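Kurs 221: Häusliches Handarbeiten und Jahreszeiten
Skript zur zweiten Einheit, Nonemberg
Leitung: Hilkka Lappalainen

Thema: Was ist dran an der »gemütlichen Jahreszeit«?

Vorbemerkung

Wer im Oktober eine Zeitschrift aufschlägt, bekommt erklärt, dass der Mensch jetzt zur Ruhe kommt. Er strickt, er kocht ein, er gießt Kerzen. Ich unterrichte seit Jahren Handarbeit und halte das für eine Behauptung, die man prüfen sollte. Die meisten Teilnehmer kommen im Herbst gehetzter in den Kurs als im Juli.

Bitte bis zur nächsten Einheit lesen und die Fragen am Schluss schriftlich bearbeiten. Stichworte genügen.

1. Woher die Vorstellung kommt

Im bäuerlichen Haushalt war der Winter die Zeit der Arbeit im Haus: spinnen, flicken, Körbe ausbessern. Daraus wird gern abgeleitet, man habe gemütlich beisammengesessen. Das mag vorgekommen sein. Es war aber zunächst Arbeit bei schlechtem Licht, in oft nur einem beheizten Raum, und was nicht fertig wurde, fehlte im Frühjahr. Wenn heute ein Wollgeschäft mit der »alten Tradition der langen Abende« wirbt, dann wirbt es mit der Mühe anderer Leute.

Lauri Niskanen hat in der ersten Einheit eingewandt, seine Großmutter habe gern gesponnen. Das glaube ich sofort. Ein Beleg für eine ganze Jahreszeit ist es trotzdem nicht.

2. Das Material

Herbstpackungen sind fast immer teurer als das, was darin steckt. Wir haben das Kranzset »Nurska« in der ersten Einheit zerlegt: Drahtring, Bindedraht, getrocknete Hortensien, eine gedruckte Anleitung von zwei Seiten. Den Ring kann man aus Weidenruten selbst winden, die Hortensien stehen in jedem zweiten Vorgarten und dürfen nach Rückfrage geschnitten werden. Schneiden Sie erst, wenn die Blüten sich papierartig anfühlen. Zu früh geschnittene schrumpeln, und zwar auch dann, wenn im Internet etwas von Glycerin steht. (Glycerin funktioniert bei Blättern leidlich, bei Hortensien sind meine Ergebnisse durchwachsen.)

Zur Wolle: Der Hinweis »herbstlich warm« auf der Banderole sagt nichts. Lesen Sie die Zusammensetzung. Ein Garn mit hohem Polyacrylanteil kann ordentlich sein, man sollte nur wissen, was man kauft. Die Maschenprobe wird vor dem Messen gewaschen. Ja, auch bei Schals.

3. Kerzen

Sojawachs gilt als sauber, Bienenwachs als heilsam, Paraffin als Gift. Von allen drei Sätzen bleibt bei genauerem Hinsehen wenig übrig. Entscheidend für den Ruß sind vor allem Dochtstärke, Dochtlänge und Zugluft. Ein zu dicker Docht rußt in jedem Wachs. Schmelzen Sie im Wasserbad, nie direkt auf der Platte, und lassen Sie den Topf nicht allein.

Duftöle bitte sparsam. Die Mischung »Prornora«, die im Kurs herumging, roch nach einer halben Stunde im geschlossenen Raum so, dass wir lüften mussten. So viel zur Behaglichkeit.

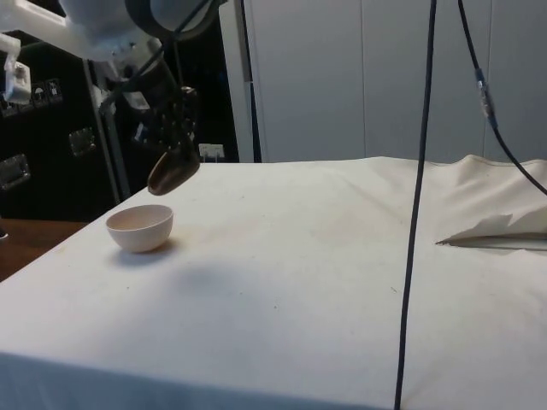 4. Der gedeckte Tisch

Zur Tischdekoration gibt es im Herbst mehr Ratschläge als zu jedem anderen Thema dieses Kurses, und die wenigsten überstehen ein Abendessen. Kürbisse stehen im Weg, loses Laub bröselt in die Suppe, und ein Läufer aus Jute lässt sich schlecht waschen. Mein Gegenvorschlag ist langweilig: ein weißes Tuch, eine schlichte weiße Schale mit leicht ausgestelltem Rand, dazu ein einzelnes Stück in glänzendem Dunkelbraun. Der Kontrast trägt weiter als jede Streudekoration, und auf dem Tisch bleibt Platz zum Essen. Wer Farbe will, nimmt Servietten. Die kann man selbst säumen, Briefecken üben wir in der nächsten Einheit.

5. Familie und Zeitbudget

Basteln mit Kindern gelingt, wenn das Vorhaben kurz ist und das Ergebnis schief sein darf. Die Anleitung »Nicholas« aus dem Kursordner (Laterne aus Transparentpapier) verspricht Harmonie für die ganze Familie. Bei mir zu Hause endete sie mit Kleber auf dem Sofa. Schneiden Sie die Teile vorher zu und planen Sie die doppelte Zeit ein.

Aufgaben

a) Suchen Sie eine Werbung für Herbstbasteln und streichen Sie jeden Satz, der sich nicht überprüfen lässt. Was bleibt stehen?
b) Notieren Sie eine Woche lang, wann Sie zum Handarbeiten kommen.
c) Waschen Sie Ihre Maschenprobe und messen Sie vorher und nachher.

Mitbringen: Baumwollstoff (vorgewaschen), Stecknadeln, Lineal, Schneiderkreide. Raum 121, der Schlüssel hängt wieder am alten Platz.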